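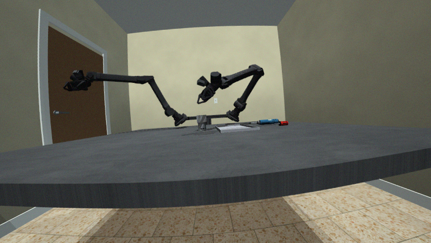
Sisto College will open its Plilanthorpe fabrication workshop to the public under a new membership program, with places available to residents, sole traders and small businesses across the Iltdale region. Until now the workshop has been used only by enrolled students and teaching staff. The program covers bench space, laser cutting, 3D printing, vinyl cutting, textiles and a small electronics area. Members will also be able to take part in a short design unit on work surfaces, which looks at how the shape of a table affects the people standing at it. A large top with a rounded, slightly curved front edge, like the dark grey one at the head of this page, is one of the forms covered in the first session. Applications open on Apr 6, 2019 and will be taken online and at the college's front desk.

The program has 200 places in its first year. Half are set aside for people living in the Iltdale postcode area and the other half are open to anyone. Places will be offered in the order that applications arrive, and a waiting list will be kept once they are filled.

The workshop takes up 1,625 square metres on the ground floor of the college's Taipe Building, on the corner opposite the bus interchange. It was fitted out for the design and technical trades courses and has been busy on weekdays during term, but has mostly sat idle in the evenings and through the January break. Sisto College reviewed the use of the building last year and found that the laser cutters and the textile room in particular had hours to spare.

Opening hours for members will be Monday to Thursday evenings and all day on weekends. During student holidays the hours will be extended to weekday mornings. Student bookings will have first call on the equipment in the last three weeks of each semester, when final projects are due, and members will be told about any changes by email a fortnight ahead.

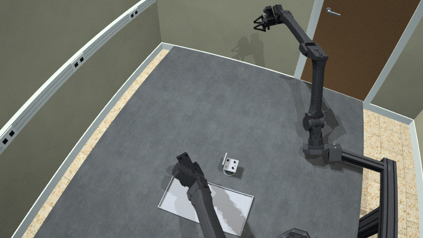
One applicant from the pilot group said the evening hours had made the biggest difference, as most of the small jobs in a sign-writing business come up after the shop has shut. The same applicant said it had previously meant a long drive to the city to have acrylic cut, often for a single piece, and that being able to check a fit and cut it again on the same night had saved a good deal of wasted material.

The pilot ran over the summer with a smaller number of users. They made shop fittings, costume pieces, replacement parts for a community radio desk, a set of trail markers and a quantity of jigs for a furniture maker. Feedback from the pilot led to several changes. Booking blocks have been lengthened from two hours to three, lockers have been added near the loading door, and the colour coding on the material racks has been redone to match the machine settings sheets.

Membership fees will be charged monthly. There is a standard rate, a concession rate for students, pensioners and health care card holders, and a business rate that covers up to three employees at the one address. Materials are not included. Members can bring their own or buy offcuts and sheet stock from the workshop store at cost. A list of materials that may not be cut or heated on the premises, including PVC and some foams, is part of the membership agreement.

Every new member will complete a safety induction before using the workshop. The general induction runs for 90 minutes and covers personal protective equipment, dust, fire procedures and cleaning up. Separate sessions are needed for the laser cutters, the table saw and the industrial sewing machines. Inductions will be held twice a week to begin with, and more will be added if there is a backlog.

Trained technicians will be on the floor during all member hours. They can help with file preparation and machine set-up, but will not carry out work on a member's behalf.

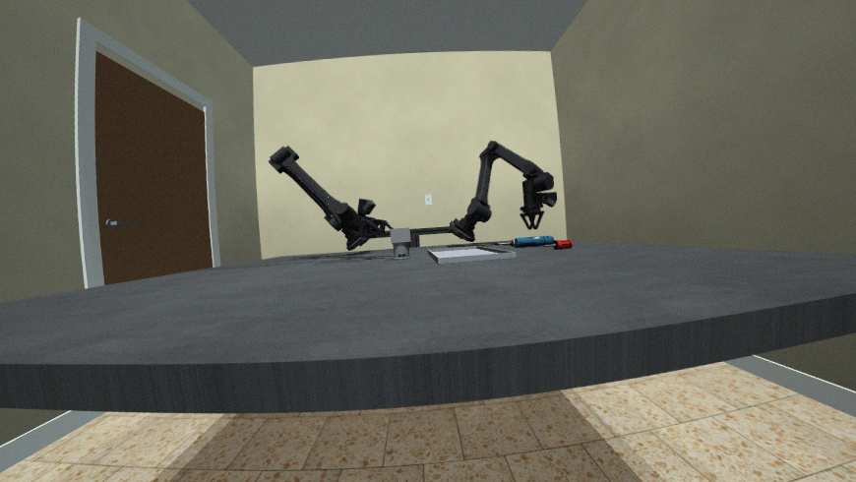 Can members use the workshop to make things they intend to sell?

Small runs are allowed under both the standard and business rates, provided that no single machine is booked for more than six hours a week by the same member. Larger jobs can be discussed with the workshop office and may be scheduled during the January break, when the machines are free for longer stretches.

Alongside the membership program, Sisto College will offer four project grants of $1,000 each. The grants are for groups and individuals in the Iltdale region who want to design and make something for public use – seating, signs, playground parts, display cases and similar items. Applicants will need a rough drawing, a list of materials and a letter from whoever will look after the finished piece. Grant projects will be given a bench for the length of the build and a total of ten hours of technician time.

A program of short courses will begin in the second month. The first round includes an introduction to laser cutting, pattern drafting for beginners, repairing small appliances, drawing for 3D printing, and finishing and sealing timber. Courses will run over two or three evenings and are open to people who are not members, although members will pay less. Secondary school students aged 15 and over may enrol with the consent of a parent or guardian.

The college has set a target of 3,000 member hours in the workshop by the end of the first year. Usage figures will be published on the college website every quarter, along with the number of people on the waiting list and the equipment most in demand. These figures will be used to decide which machines are replaced or added in the next budget. 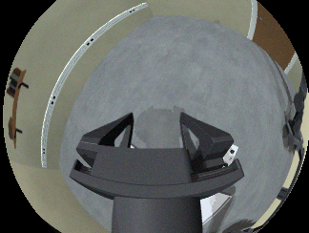 Robotic gripper, computer-rendered view.

Parking is available behind the Taipe Building after 5 pm on weekdays and all day on weekends. The entrance on the car park side is step-free, and adjustable-height benches are available in the textile room and the electronics area. The evening bus from Iltdale stops outside the front entrance. Cyclists can use the covered racks beside the loading door.

Application forms, the fee schedule and the membership agreement can be collected from the Sisto College front desk in Plilanthorpe or downloaded from the workshop page of the college website. Paper copies can be posted on request. Tours of the workshop can be booked through the front desk and take 40 minutes. Closed shoes must be worn.

Media enquiries: Communications Office, Sisto College, Plilanthorpe

Membership enquiries: Workshop Office, Ground Floor, Taipe Building

ENDS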